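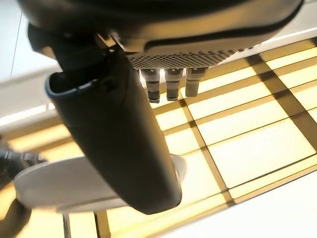 The view from the wrist. Finger, white thing, very bright floor.

I said I'd go and look before I complained about it again, so I went. Kodikara had its open day in August, out at the Galdale site, and Obaidul Cassim from my old job had a spare place on the two o'clock tour. I took it mostly because he was driving.

For anyone who missed the earlier posts, Kodikara is the company that wants to put handling robots into the Endeslow building, the one where a good part of my street works or used to work. The flyer that came through the door said the machines could handle "virtually any household item." I have been stuck on the word virtually for months.

They walked us in past the coffee and gave everybody a lanyard. There was a short film with a lot of piano in it. Then a young man with a headset mic took us over to the demonstration cell, which was smaller than I expected, and behind plastic sheeting so scratched that from the second row you were mostly watching the screen. The screen showed what the camera on the wrist saw, which is the picture I've put at the top. They were handing out prints and I kept mine.

It's an odd angle to watch work from. You get one huge dark finger, rounded off at the end like a thumb in a glove, and a white shiny thing lying behind it, and the whole job has to be worked out from that. I asked what the white thing was. "A test object," said the headset. I asked what kind. He said it was representative. Obaidul thought it might be a dish. I don't know, and I've looked at the print a lot since.

The glowing floor bothered me more. The tiles are lit up yellow and cream, bright enough that a few of them have nearly gone white, and it's very pretty. But I have been inside the Endeslow building and the floor there is gray, with tape on it, and half the tubes flicker. If you want to sell me a machine for that place, show me the machine in that place. I put this to the headset in a politer form and was told the lighting was "configurable." So is a dimmer switch.

He gave us his numbers next. The arm had done 600 picks that morning, he said. I asked how many it had dropped, and he said the success rate was in the high nineties, and I asked again how many it had dropped, and a woman near the front turned around to look at me. In the end he said he'd have to check. A board by the exit had the figure 293 on it in very large type, and under that, in type you had to bend down for, "objects in training library." I'd have liked to know whether the white thing was one of the 293. If it was, we were watching the arm do its homework.

To be fair to them (Obaidul made me promise), some of it was good. The arm is quieter than I thought it would be, and I could hear people whispering over it. The woman who does the maintenance was standing off to one side with no headset at all, and she answered everything I asked her in plain sentences. She told me they change the finger covers every 80 hours. She told me shiny things are harder than dull ones and that anything floppy is still a pain. She also said she wouldn't leave it running overnight by itself yet. I learned more from her in five minutes than from the film, the tour and the board put together, and I hope she doesn't get in trouble for it.

There was a second demo planned with a product called Curnby, which as far as I could gather is the software side of it, the part that decides where to grab. That one was put off until four and then put off again. We gave up and went to look for the sandwiches. There had been roughly 50 people on our tour and the sandwiches had been ordered by an optimist – or by a machine.

On the drive home Obaidul said I'd made up my mind before I got there. Partly true. I went in thinking it was oversold and came out thinking the same, only now I think the thing itself may be decent and it's the flyer that's the trouble. A robot that can pick up a fair number of things, slowly, with somebody like that maintenance woman nearby, sounds useful to me. I could vote for that. It wasn't what came through my door.

I've written to them with three questions: how many drops in the 600, what the white thing was, and whether they'll run it at Endeslow with the lights the way they are. I'll post whatever they send back. The print is on my fridge in the meantime, and my neighbor is sure it's a soap dish.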